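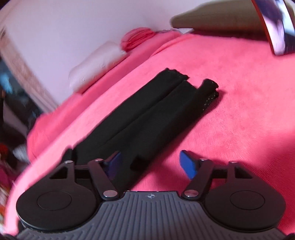

3. Dark cloth on a plush surface: what the bed does to the task

Most writing on folding and putting away clothes starts at a table. A table is flat, hard and usually a plain color, and it lets a person see the whole outline of a garment at once. We were far more curious about beds, where so much of this work gets done at home, and we were delighted by how much there was to find. This section looks at one pairing that kept drawing us back during the Kundaren study: black cloth handled on a pink blanket.

The pairing looks easy at first. Few household color contrasts are stronger, and the outer edge of the cloth stands out from the blanket wherever the two meet. Inside that edge, though, the contrast stops helping. Black over black hides its own layers, so a sleeve, a strap or a doubled hem can lie in plain view and still be hard to name. Ningsih Rahman, who did the first round of coding, called this "a clear coast and a dark interior," and the phrase stuck with all of us.

3.1 Reading the surface of the cloth

We asked coders to note every surface cue that might tell a person how a piece of black cloth is lying. The full set came to 2,393 notes, and we enjoyed going through them more than we can say in a results section! They sorted well into 4 groups: outline, seam, ripple and gap. Outline notes were the easiest for coders to agree on. Ripple notes were the hardest, as a faint ripple can come from a layer underneath, from the pile of the blanket, or from the way the cloth was last put down.

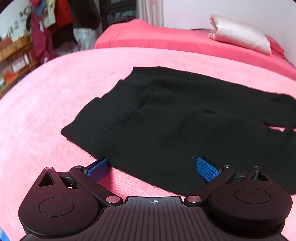 Figure 3. Black cloth spread on a light-pink blanket. A raised seam or crease line crosses the left part, and at the far right a narrow gap lets the blanket show through.
Section reading time: 5 min

Figure 3 holds a good mix of these cues in a small area. The upper left side of the cloth steps up in little scalloped bumps, which gives a coder something to hold on to when comparing one moment with the next. The line across the left part was harder to settle. It has a stitched look, and one coder logged it as a seam and the other as a crease. We kept both readings, and we think the disagreement is worth reporting, as a seam stays with the garment and a crease may be gone after one good shake.

The gap turned out to be our favorite cue. Where pink shows through black, a person learns at a glance that there is no second layer in that spot, and also gets an inner edge to work from. In the Cluvus coding sheet, gaps had been lumped in with outline. We split them out in June and would urge others to do the same.

3.2 When the cloth stands up

Everything above assumes cloth that lies flat. Soft goods often don't. A plush blanket gives a little under weight and grips a little from the side, and a thing with some body to it can rest upright there with its top edge slumping. Once that happens, the outline a person sees from the foot of the bed is a side view, and the cues change. Height becomes useful. Fittings and straps also matter much more, because a small hard part is often the only fixed point on a soft black shape. We added 2 codes for this, "standing" and "hard part visible," and both were quick to learn.

We also noted what lay behind the work. In a room with a second bed, pink covers front and back can run together in color, and the rounded far edge of the nearer blanket is then what tells the two apart. A white pillow farther off gives the eye a bright point of reference. Coders using the Kwok layout form had a box for such background items and filled it in gladly; those using the older Provatent form had to write them in the margin. 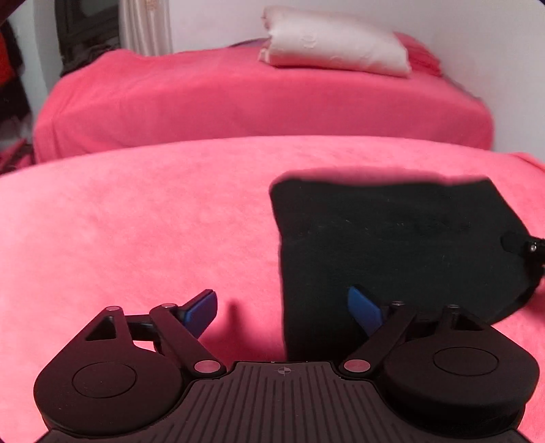

3.3 Limits of the surface coding

The codes describe what can be seen from one position at one moment. They say nothing of weight or stretch, and they do not record the feel of the pile, which a person folding on a bed surely uses. We also worked with a single strong color pairing. Gray cloth on a gray blanket would lose the easy outline we relied on, and we would love to see the same sheet tried there. Patterned bedding is another open case, and our ripple code would probably need to be rewritten before it could be used on stripes.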